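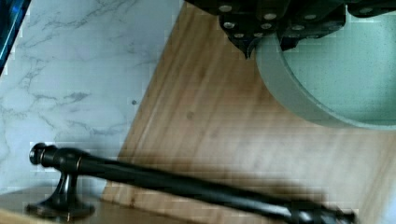
Malcolm Lightfoot asked, before any of this went up, whether a student club needs a data card at all, given that the only people likely to download the set are next year's members and they can just ask. Fair question. My answer is that I joined in February, I did just ask, and I got three different answers about what the success column meant. So there is a data card.

Iscombe Kitchen Set, README

What it is

Recordings of a single robot arm handling toy food and ordinary kitchen things on a bench, collected by the Iscombe student robotics club for our entry in the Worska manipulation challenge. Members drove the arm by hand controller. No learned policy produced any of the motion in this release, whatever the old club poster says.

Total episodes recorded: 2888
Episodes kept: 2409
Held out for testing: 200, taken from the kept episodes
Episodes with a written instruction: 752

Each episode has an overhead colour stream, a wrist colour stream, joint positions, gripper opening and a result flag. Depth was promised in our proposal and isn't included. We recorded it for a while, looked at it, and stopped.

What got thrown out

Most of the dropped episodes had a missing stream or a clock that drifted between the two cameras. The rest were dropped by hand. I'd like to say there was a written rule for the second group, but there wasn't one until late in the project, and I suspect a few clumsy but perfectly valid attempts went out with the rubbish. If you are measuring how often a person fails at these tasks, don't use our numbers. They will flatter the person.

The result flag

1 means the operator said it worked. 0 means the operator said it didn't. That is the whole definition. I rechecked a sample against the video and disagreed with the flag more often than I was comfortable with, mainly on placing tasks, where one operator's "on the plate" is another's "leaning on the rim". Treat it as an opinion.

Instructions

Written afterwards by members watching the overhead video, one sentence each. Spelling has been fixed and nothing else. You will find the same object called three things, and colour words in particular are all over the place. I have left them alone. People do talk like that, and cleaning it up would make the set look tidier than the work was.

The bench 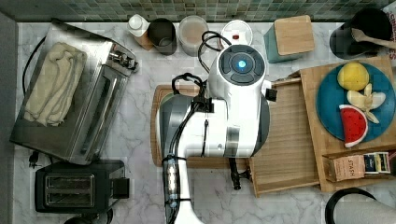

Our original plan was to test generalization, and I remain unconvinced that we did. Moving a plate a bit to one side and calling it a new layout is generous. The argument in favour is that the counter was at least a proper cluttered one, and I'll grant that much: with a toaster oven, a row of canisters and a box of tea packets sharing the space with the toy lemon, banana and watermelon, a model has plenty to be distracted by. Whether it learns to ignore them or simply memorizes where they are is something this set can't tell you. The Antoniadis baseline, which we ran because everybody else in the challenge ran it, dropped sharply when we shifted the background items and left the food where it was. I know which explanation I'd bet on.

Known problems

The wrist stream is compressed harder than it should be. Expect blocky edges and blur whenever the arm moves quickly. Re-exporting won't help, as the originals were saved that way.

The overhead view loses whatever is under the arm. For grasping, that is often the part you wanted to see.

Gripper opening is logged as commanded, not measured. A closed reading does not mean anything is being held.

Toy food is light, stiff and forgiving. Nothing here supports a claim about real fruit, and I'd ask you not to make one -- we already had that argument over our own report.

Splits

The test episodes were picked at random, so they share operators and layouts with the training episodes. A good score on them says very little. A split by operator would be more honest and is on the list for the next release, along with the other things on the list.

Files

episodes/ one folder per episode
meta.csv operator code, task, result flag, notes
instructions.csv only the episodes that have one
splits/ train and test, plain text
tools/ a viewer and the Dellness converter, which works on Linux and has never worked on my laptop

Use

Free for coursework and research. Operators agreed to have their recordings shared under a code, so please don't try to work out who is who. If you find a wrong flag, send the episode number and what you think it should be. Notes that only say the data is noisy will be agreed with and filed.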